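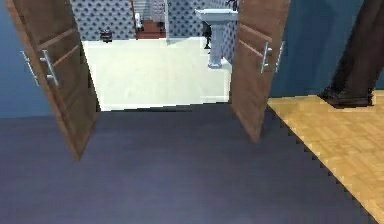 Door tasks in simulation get reported with a success rate and very little else, and I have been trying to write down what else should be in the record. My working notes started as a private list in October. They have since become the rule set we use for the Donero benchmark, so I am posting them with the reasoning. The first rule covers what counts as a door. A double door with a vertical bar pull on both faces of each panel gives the policy four handles to choose from, and a scene file that exposes only one of them as a target is testing a different problem from one that exposes them all. Write down which handles are valid, by name, before the first episode runs.

6 min read

Rule two: define "open" as a joint angle and state it. We used to score an episode as passed when the panel had visibly moved. Tanvir Mondal went back through 879 logged episodes from the old Tinby runs and rescored them against a fixed angle, and the ranking of the two best policies swapped. Neither policy had changed. For double doors, give the angle per panel and say whether one panel is enough. For a mobile base it usually depends on the base width, so put the base width in the same table.

Rule three: the threshold is part of the task. If the floor changes at the doorway, say carpet to tile, the friction parameters on both sides belong in the report. Many room assets change the floor texture and leave the contact properties identical. That is acceptable for a perception test. It is not acceptable if the write-up claims anything about driving through.

Rule four: fix the episode count in advance. We run 200 for a development check and 1000 for anything that leaves the group. Stopping at 500 when the number looks good is a known way to fool yourself, and I have done it.

Rule five: separate contact from grasp. A robot that hooks a bar pull with the back of a finger and drags the panel has opened the door. Whether that passes depends on the protocol, and the protocol has to say so. Elaheh Zamani wants hooking scored as a failure because of what it does to real hardware. I score it as a pass with a flag – the flag is a column in the results file, and anyone who agrees with her can filter on it.

Rule six: log collisions with the surroundings, including walls and furniture the robot had no reason to touch. Peak force per episode, with the body name. Our first version recorded a boolean and it was close to useless.

Rule seven: publish the seeds. Also the physics step, the solver iterations and the simulator version. Mitra Alipour failed to reproduce our Kiani numbers one Monday, and the cause was a default step size that had changed between releases.

Still open is how to treat doors that start partly open. At the moment we sample the starting angle and report closed and ajar starts on separate lines, but the boundary between the two is arbitrary and I would like a better one. Latches are out of scope until the next revision. The checklist template has all seven rules as required fields, and a run with an empty field does not go in the results table.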